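Thread on moving a small online shop off a hosted platform and onto something we run ourselves. We sell tea and teaware. The shop is called Jiltisik and it has been going since before either of our kids started school.

1/ The old host put the monthly fee up in December. We had 1,839 customer accounts, a newsletter, and a pile of product pages with hand-written tasting notes. I didn't want to lose any of it.

2/ First job was the export. Orders came out fine. Product descriptions came out with every apostrophe turned into three odd characters. If yours do that, check the encoding before you fix anything by hand. I fixed the oolongs by hand before I checked.

3/ Photos don't come with the export. You get a spreadsheet of links, and the links die when the account closes. Download them first. I had 1,310 photos, a lot of them duplicates of the same grey teapot.

4/ Passwords don't move either. Everyone has to reset. We sent one plain email saying so, with no sale code and no banner, and got fewer complaints than I expected. 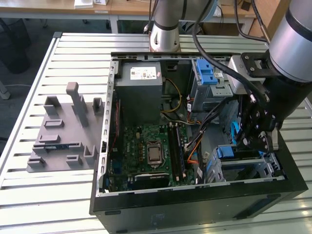 5/ Postage was the worst part. The old system had our rates built in. In the new one I typed them in, zone by zone, and got Tasmania wrong. A customer in Launceston was quoted $103 for a single tin of genmaicha. She was very nice about it. We sent her the tin for free.

6/ Tax settings: read them twice. Plain tea is GST-free here and teaware isn't, so a gift box with a cup in it needs its own rule. Our accountant sorted that out in one phone call after I had spent an evening on it.

7/ Redirects. Every old page address should point to the matching new one. I did the top sellers and the brewing guides and let the rest go to the home page. Search traffic dropped, then came most of the way back.

8/ We kept both shops running side by side for 6 weeks. That meant paying twice and checking stock twice. We oversold one item, a cast iron kettle, and had to ring the buyer and offer a refund or a different colour. She took the green.

9/ Backups are our problem now. One copy goes to a drive at home and another goes off site. I have restored from the home one, as a test, on a Sunday-best copy of the site that customers can't see. It took most of a morning and two cups of the smoky black.

10/ A few people asked about cost. Hosting is cheaper than the old fee. My time isn't in that sum. If you hate fiddling with settings, stay where you are and pay the fee.

11/ Still to do: the wholesale price list, gift vouchers, and a proper page for the spring teas. The newsletter sign-up works again as of this morning.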